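The Desk Does Not Need to Be Bigger

Every June the office catalogs arrive, and every June they tell me that my desk is too small. The latest one from Skollstead runs to 167 pages and devotes the first 40 to what it calls work surfaces. The cheapest is wide enough to carve a turkey on with a guest seated at either end. The most expensive, the Prokex, costs $1,209 and goes up and down.

I have used big desks. I had one for years at a company called Itness, a great L-shaped thing, and I can report what happened on it. The short arm filled up with paper in the first month and stayed full until I left. The long arm held a keyboard, a mug, a second mug and whatever I was avoiding. I did all my work in a patch the size of a place mat.

So I am suspicious when people tell me they would write more, study more or pay their bills on time if only they had the room. Room for what? Most of us now work on a laptop. It takes up very little space and it holds most of what used to need shelves. The rest of the surface is storage, and a desktop is a terrible place to store things. Everything on it is in sight and hardly any of it is in use.

A narrow desk forces the question early. There is space for the computer, something to keep the pens in, and one more object. For my money that object should be a clock, a plain one with hands. I know the phone tells the time. The phone also tells you that your cousin has bought a boat.

I am less sure about organizers. The trade loves them, and Skollstead sells one with so many compartments that it comes with a chart. A mesh one with a few sections will do, provided you put in it what you pick up in a normal week: an eraser, a marker or two. Once it starts taking in dead batteries and foreign coins, it has become a drawer without a front.

The defenders of the large desk will say that a small one looks mean, or that it wobbles. Some do wobble. My own, a thin-legged model from a shop called Tan, cost me almost $200, and I had to tighten the bolts twice in the first year. It is still standing. I can wipe the whole top in one go before I sit down at eight in the morning, and I never once managed that on the L-shaped monster, where wiping meant moving the paper and moving the paper meant reading it.

Buy the big one if you like. Just don't expect it to stay clear.

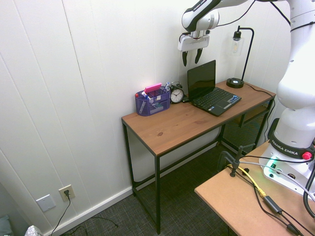
What should stay on a narrow desk when there is only room for a few things?

Keep the laptop, one small organizer for pens and an eraser, and a clock with hands. Papers and anything else you don't reach for in a normal week can go in a drawer or on a shelf.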